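# Cell 3, Drimari packing site: the work at hand

June 2023

Surix runs the sorting and packing of small molded figurines at the Drimari site. Until last year the step was done by hand at four benches. One bench has since been converted to a two-arm cell, built by Flirnard and running Nutsugah task software. The other three are still staffed.

This page is kept for shift leads, new operators and visitors who want to know what the cell does and what it leaves to people. Notes are grouped by topic and updated when the procedure changes.

## Before the change

A bench operator picked figurines off a mat, turned each one over for a surface check, and placed it in a bin. A full shift meant long periods of the same reach at the same height. Operators rotated every 80 minutes, and the most common entry in the discomfort log was the wrist, followed by the neck.

Checking and placing were one motion. That matters for what follows, as the cell only took over the second half of it.

## At the cell

The arms share one table and one bin. Parts may lie in any direction on the mat; they do not need to be stood up or lined up first. Each arm has its own parallel gripper, and the software decides which arm goes for which part.

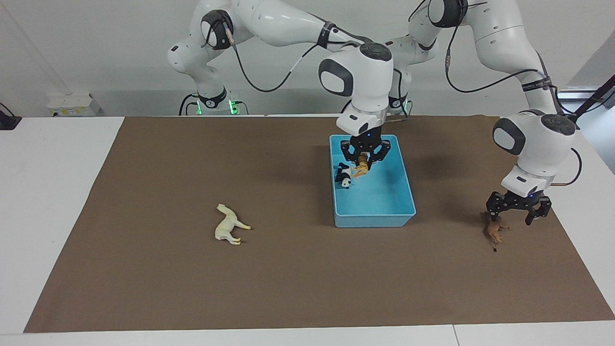 *Two-arm cell, figurine task. One gripper holds a tan animal inside the blue bin, next to the panda. The other is open over a small brown figurine, and the pale horse is still on the mat.*

Shapes with thin legs are the slow ones. A figurine lying on its side gives the fingers a narrow choice of places to close, and the operator's screen shows a retry count for each pick. Three retries on the same part raises a call. The operator then moves the part by hand, with the cell paused, and releases it again.

## What the operator does now

- Surface check, done at a separate lit station before parts reach the mat.
- Loading the mat and swapping bins.
- Answering calls. The first month had 142; in August we will publish the next full count.
- Wiping the gripper fingers at the start of each shift and logging any wear in the slots.
- Signing off the bin label. The cell does not do this and there is no plan for it to.

The job has moved from steady handling to checking and stepping in. Operators report less wrist strain and more trouble staying alert during quiet stretches. The rotation at the cell was cut to 20 minutes of watch time at the screen, followed by inspection work - a change asked for by the operators themselves.

## Training and staffing

Cell training takes 16 hours: half on pausing, clearing and restarting, half on reading the call log. It is open to everyone on the packing line and is paid at the normal rate. No bench position was removed when the cell started. One position was regraded, and the pay scale for it is posted by the line office.

Open items: a lower mount for the operator screen, a quieter call tone, and a written rule on who may change the retry limit. Until that rule is issued, the limit stays at three on all shifts.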